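Skonduvo Play Kitchen: things on the counter

README for the photo and label set, version 12

What is in this folder

Skonduvo is a small collection of photos of one toy kitchen, together with the names of the things which stand on it. It was prepared for people who work on recognizing household objects, and for teachers who want simple material for words like "lid", "bowl" and "shelf". The folder contains 142 photos and one text file with 800 labels. Every label is one word or a short phrase, written in English, with the Horobets word list as the base.

The kitchen is a toy one, but it has the same parts as a big kitchen: a wooden counter on a white cabinet, a white sink part with drain grooves, a white faucet with a high neck, and a shelf at the back. All photos were made in one room in February. We changed only the things on the counter between the groups.

Group A: bowl, jar and glass

This group has the most difficult surfaces. Dark brown glass reflects the light strongly, and the bright line on the rim can be taken for a separate object. Please label the whole round piece and do not cut out the shiny part. The container with the flat gray lid gets one label for body and lid together. The orange bowl is half covered in many photos of this group, and then it receives the mark "partly hidden".

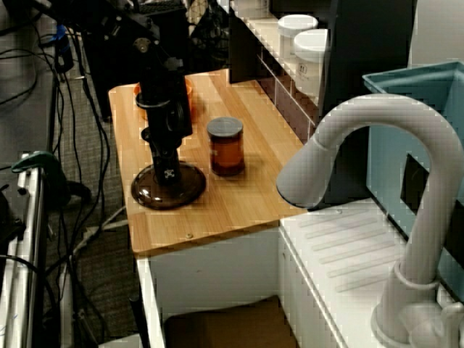

Group B: cup and lid

The cup is orange-brown and one can see through it. At the bottom its color is darker, so when you choose the color word, look at the whole cup and not only at the base. We use "amber" for it in the file. The word "glass" is not used for the cup, as our annotators could not agree about the material from the photos.

The lid with the yellow knob lies flat on the wood. It is labeled "pot lid" also when no pot stands near to it. The two white containers on the shelf are background and have the label "container, white", without any guess what is inside.
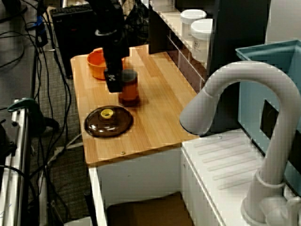

Group C: orange pot, beans, lid

In the third group there is a can with the word BEANS on it. The label text may be copied in the field "printed text", but only the letters which you can really read. If a letter is covered or not sharp, put a dot in its place. The small oval logo above the word is not copied.

The orange piece was the reason for the longest discussion in our team. Some photos show its small side handles, and then it is clearly a pot. In other photos no handle can be noticed and most people write "bowl". We accept both words. Please do not correct one to the other, because the difference is useful for those who study how the angle changes the name.

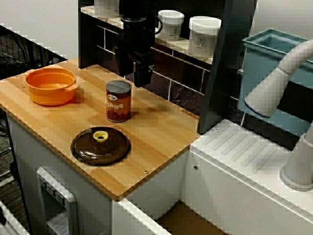

Shadows are not labeled. In the earlier version some annotators drew the outline around a can and its shadow together, and we had to repeat this work on a Saturday. If you find such an outline still in the file, send us the number of the photo and we will repair it.

Names for the kitchen parts

We keep 11 names for the fixed parts and details. They are: counter, cabinet, shelf, back wall, post, sink, drain grooves, faucet, collar, bin, screw. The screw heads in the wood are small but they have their own name, as they are a good test for fine details. The back wall is named as one piece, also if its tiles and the light lines between them are well visible. 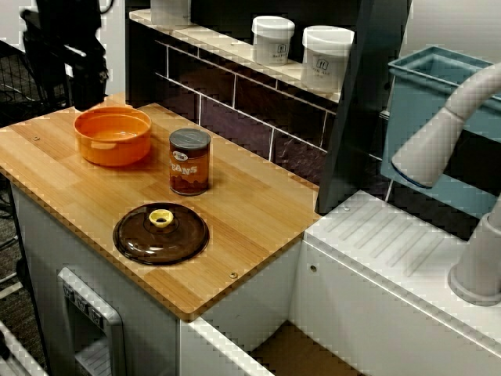

Colors

Color words come from the Stunasa short list. For the wood write "light brown", also where the strips have different tones. For the bin write "blue". The word "teal" was removed because our annotators used it in very different ways.

Known limits

There is only one kitchen and one room, so the set is not good for learning kitchens in general. Orange and brown things are too many. There are no plates.

Use

You may use and change the files for teaching and research. Please mention the Skonduvo set by name.

Related items

Sanel Cupboard Words
Horobets Household Word List
Stunasa Short Color List
Skonduvo Play Kitchen: corrections to version 11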